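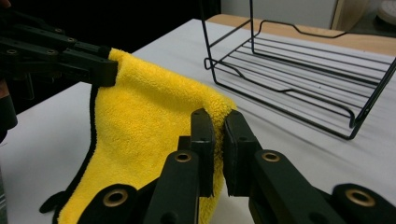
第四章 吸水这件小事：纤维、毛圈与洗涤

本章学习目标

学完本章后，读者应当能够说明液体在织物中停留的几种方式，能够根据纤维成分和组织结构大致判断一块布擦东西好不好用，并且在超市货架前面对“超强吸水”四个字时保持应有的镇静。

4.1 从一杯打翻的茶说起

人类与布料的关系，多数时候是体面的：穿在身上，挂在窗前，铺在床上。可是一杯茶翻倒在桌上的时候，体面就暂时退场了，我们伸手去抓离得最近的一块布。抓到的若是旧棉汗衫，茶水大体会进到布里；抓到的若是一块涂了整理剂的涤纶桌布，茶水多半会被推着走，从桌子这一头走到那一头，最后走到地上。

两块布都叫布，差别从何而来？初学者的回答通常是“棉吸水，化纤不吸水”。这个回答在日常生活里够用，在考卷上能得一半的分，拿到本章来就要碰钉子了，因为市面上卖得最好的擦拭布，恰恰是化纤做的。

要把这件事讲清楚，得先分开两个常被混用的词。水分子进入纤维内部，与纤维上的亲水基团结合，称为吸湿。液态水停留在纤维与纤维之间、纱线与纱线之间的空隙里，称为保水。棉两样都会。涤纶几乎不会第一样，第二样却可以做得相当出色，条件是把它纺得足够细，再让它以足够多的空隙站在一起。

4.2 毛细作用：水为什么愿意往上爬

把一条窄布的下端浸入水中，水会沿着布条上升。这个实验简单得让人不好意思写进教材，但每届学生里总有人把布条整个掉进烧杯，所以我们还是写了进来，见本章末的实验指导。

水上升的动力来自表面张力和接触角。空隙越细，水面弯曲得越厉害，拉力也就越大；与此同时，空隙越细，水流过时受到的阻力也越大。于是产生了一个叫人为难的局面：最能拉水的通道走得最慢，走得最快的通道又拉不了多高。纺织工程师一生中有相当一部分时间花在这个局面里，剩下的时间用来向采购部门解释它。

接触角同样不能忽略。刚出厂的织物表面常带有油剂和柔软剂，水滴落上去会鼓成一颗圆珠，神气活现，就是不肯进去。新毛巾“越擦越湿”的名声由此而来。洗过两三次之后，情况通常会好转，用户往往将此归功于毛巾终于认了主人。

4.3 超细纤维的来历与脾气

所谓超细纤维，指单丝线密度在1分特以下的纤维。常见的做法是把涤纶和锦纶复合在同一根丝里喷出来，再用化学或机械的办法使之裂开。裂开之后，一根丝变成若干瓣，截面带有棱角，瓣与瓣之间留下细缝。这些细缝便是水的住处。

单有细丝还不够，组织结构也要配合。平纹的超细纤维布适合擦玻璃和镜片，水痕少，掉毛也少。毛圈结构或长毛结构的布，纤维从底布上立起来，彼此之间留有大量空间，容水量大得多，也更容易把灰粒裹进绒里，使它离开被擦的表面。擦车的人偏爱后者，道理在此：灰粒若留在布与漆面之间，擦车就成了打磨。 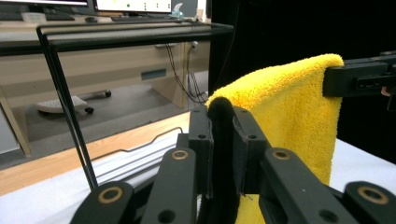 图4-1 黄色超细纤维毛巾。

边缘的处理值得单独说几句，因为它在商品说明里常常只占半行。裁开的布边会散，所以要包边、锁边，或者用超声波切割封住。包边结实，耐得起洗衣机，可是包边条与绒面的质地不同，遇上软漆面，有些讲究的人会嫌它硬。无边的做法避开了这个问题，代价是用久了边缘起毛。世上没有完美的布边，只有尚未收到投诉的布边。

4.4 一个虚张声势的指标：克重

克重即每平方米织物的质量，是擦拭布包装上字号最大的数字之一。克重高，一般意味着纤维多，绒厚，能装的水也多。据此推出“克重越高越好”，则属于把浴缸当作茶杯的逻辑。

课程组曾对两种毛巾做过比较，下文分别以商品名Fevska和Mugo称呼。Fevska的克重为418，Mugo的要轻薄得多。把两者裁成同样大小，浸透，悬挂沥水，再行称量，Fevska留住的水果然更多。问题出在下一步：将两块布拧过之后再去擦一块湿玻璃，Mugo一遍擦净，Fevska擦过的地方留下了一层均匀而固执的水膜。厚布在这里并无过错，它只是还在忙着处理上一批水。

由此可见，评价一块擦拭布至少要看三件事：能装多少，装得多快，装满之后肯不肯放手。最后一件最少被提起。拧不干的布等于一次性地吸了水，此后便以湿抹布的身份继续工作，擦到哪里，湿到哪里。

4.5 洗涤，或曰布的第二次人生

超细纤维怕三样东西：柔软剂、高温和棉绒。

柔软剂在纤维表面铺一层滑腻的薄膜，手感好了，水却进不去。许多人因为爱惜毛巾而加柔软剂，又因为毛巾不吸水而加更多的柔软剂，这一循环可以维持到毛巾报废为止。

高温会使热塑性纤维变形，细缝合拢，绒头板结。烘干机应当用低温档，晾晒则全无问题，只是要有耐心把布抖开。揉成一团晾在水龙头上的毛巾，外面干了，里面还是昨天。

至于棉绒，凡是把擦车布和浴巾一起洗过的人都不需要解释。没有洗过的读者，可以洗一次。

思考与讨论

请读者在进入4.6节之前先想一想下列问题，不必写出答案，想过即可。

同一块超细纤维布，擦水与擦油的表现为何不同？提示：油与水对涤纶表面的态度并不一样。

某厂商Tornard在说明书中称其毛巾“能吸收自身重量许多倍的水分”。若要检验此话，除毛巾与水之外，还需要规定哪些条件？沥水时间算不算其中之一？若沥水时间由厂商自己来定，你会有什么看法？

家中若有一条已经不吸水的毛巾，设法判断它的毛病出在整理剂残留、柔软剂还是热损伤。前两种可以用热度适中的水和少量洗涤剂反复清洗来试着挽救，后一种请转作垫脚之用。

4.6 测定方法概述

本节介绍两种常用的测定思路。第一种是垂直芯吸法，即前述的布条实验：布条下端浸入液体，定时记录液面上升的高度，经向和纬向各测一组。第二种是滴液法，从固定高度滴下一滴水，记录水滴的镜面反光消失所用的时间。滴液法的设备极为便宜，主要的开支是观察者的眼睛。对于长毛和毛圈织物，水滴有时会卡在绒头之间，将落未落，此时应换一处重滴，并把这一次如实记入原始记录，切勿以手指相助。

两种方法测出的次序时有不合。芯吸高度反映水在布面方向上的传输，滴液时间更多地反映表面润湿，二者本来就在回答不同的问题。具体步骤、试样尺寸与调湿条件，从下一节起逐项说明。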